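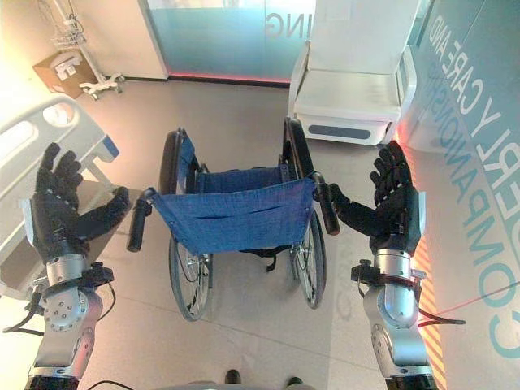
Issue 8

Mumberg wheelchair loan scheme opens its doors to the whole county

FOR IMMEDIATE RELEASE – November 14, 2023

I've been wanting to write this one since May, so forgive me if I go on a bit! From today, anyone living in the county can borrow a wheelchair from the Mumberg loan scheme, and you don't need a letter from your doctor to do it. Until now we could only lend to people coming home from hospital, which left out an awful lot of you. Grandparents visiting for a wedding, teenagers with a broken ankle, people who can manage the shops but not the seaside – you can all come to us now.

I'm Nuria Beyene and I run the scheme from our store on Hailu Road. We have 536 chairs on the books, most of them the folding sort that will go in the boot of a small car. Last year we made 3269 loans, and I think I must have answered the phone for half of them.
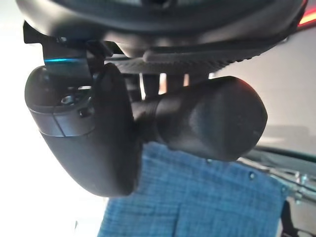 How borrowing works

Ring us or drop in, tell us who the chair is for and how long you'd like it. Loans run for up to 90 days and you can renew once over the phone. There's no hire charge. We do ask for a deposit, which you get back when the chair comes home, and if the deposit is a worry then please tell us and we'll sort something out quietly.

Do bring the person who'll be sitting in it if you can. Seat width matters far more than people expect, and so do the footrests. We'll show you how to fold it, how the brakes go on and how to get up a kerb without tipping anybody out (I still practise that one myself).

Delivery is new as well. Clarow, the van firm from the bottom of our road, is taking chairs out to the villages for us, and Dilek Dönmez is looking after the bookings. She needs two clear days' notice, please! 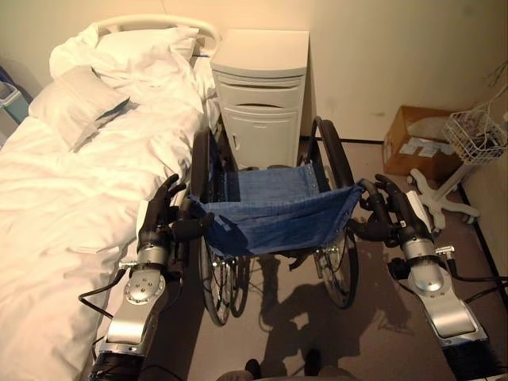 COMING HOME FROM HOSPITAL

The old service carries on just as before. If you or a relative are on a ward and will need a chair, ask the staff to ring us before you leave and we'll have one ready. It helps to measure your front door first, and the bathroom door too, as that's usually the narrow one. Toshiko Tanabe has put together a one-page sheet on measuring up, and we'll happily post you a copy.

We're also after chairs. If there's one sitting in your garage that still rolls, we'd love it, flat tyres and all. Our repair bench is paid for by Nakevex until next May, so we can mend a good deal more than we used to.

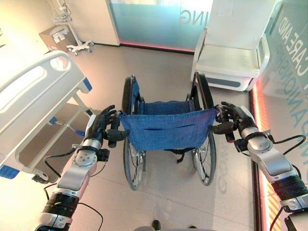

Selorm Agbenyega told us the loan had meant a whole fortnight of outings with his mother, and that he wished he'd known about the scheme years ago, when the two of them simply stayed in.

I hear that sort of thing most weeks, and it's why I've nagged so hard for this change. Press visits are welcome any morning – ask for me or for Abrehet Bogale at the front desk, and we'll put the kettle on.

ENDS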